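Progress Report to the Mohmand Fund
Play Kitchen Refresh, Floltden Family Center
Submitted by Garnet Beaulieu, Program Lead
Apr 29, 2021

Where we are

When we wrote to you in February, the play kitchen at Floltden was a heap of food and dishes in three bins, and our main finding was that children can empty three bins faster than adults can fill them. Your grant was meant to turn the heap into sets that a child can lay out, play with and put away. We are some of the way there. The laying out is going very well.

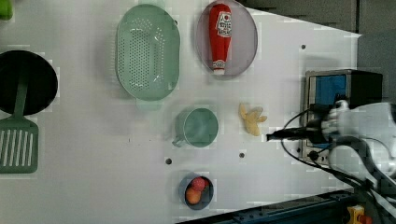
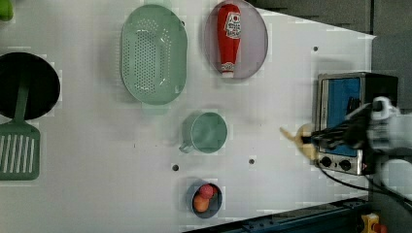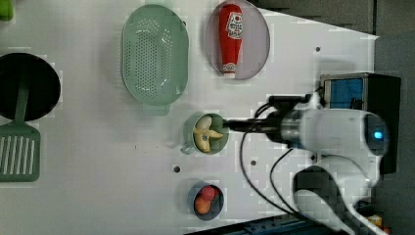 The Breakfast and Snack set on the white table. The banana is in the mug in the last picture only.

What we have done

Sorting is finished. We went through everything in the bins and kept what was whole, washable and recognizable to at least one person on staff. Several items failed the third test. One had been served to me as soup, fish and a birthday cake in a single morning, and I will miss it.

The remaining pieces have been grouped into 6 sets, each built around a meal or a chore. Breakfast and Snack was the first one completed, and it is the one we have used to settle our rules for the rest. Every set gets something to cook in, something to serve on, something to drink from and a few foods that give the children a reason to argue. In this case that means the round black pan with its slotted spatula, the oval plate, the mug, the ketchup, the peeled banana and the small dark bowl for the other fruit. The green colander is there because every tester went looking for it.

We chose the colors to stay fairly calm. The greens go together well enough that a parent asked where we bought the matching set. We did not buy a matching set. We had a lot of green.

The ketchup lives on the plate. This was not in the plan, which gave it a shelf, but it kept going back to the plate and we have stopped fighting it.

What we have learned

Small bowls work better than big ones. Two pieces of fruit in a small bowl look like a bowl of fruit, and the same two in a salad bowl look like a budget cut.

Open table space matters more than we expected. Our first layout used every inch, and there was nowhere to do any cooking. We now leave a clear patch in the middle and another on the left, and have asked the staff at Testimer, who are advising us on the room, to resist filling them.

The banana remains the most wanted item in the program. It has been offered to us as a phone, a drink and a hat. We are considering a second one, and would welcome your views on whether that counts as equipment or food.

Money

We have spent 80 percent of the supplies line. The largest single cost so far was $175 for storage trays from Stallura, which arrived promptly and fit the shelves we measured, although not the shelves we have. The shelves are being moved down a notch. No change to the total is requested.

What is late

The picture labels. They were due with this report and exist as a folder of drafts and one long email thread over whether a colander should be labeled "colander" or "strainer." I expect a ruling next week.

Put-away time is also behind target. We had hoped for four minutes a set. We are at some multiple of that, depending on who is asked and whether they were the one doing it.

Next steps

We will finish the labels, move the shelves and lay out the Supper and Baking sets the same way as the first. After that we will run the put-away sessions again with all the trays in use – and with a fresh set of testers, as the present ones have learned that the adults give up first.

Receipts are attached separately.

G. Beaulieu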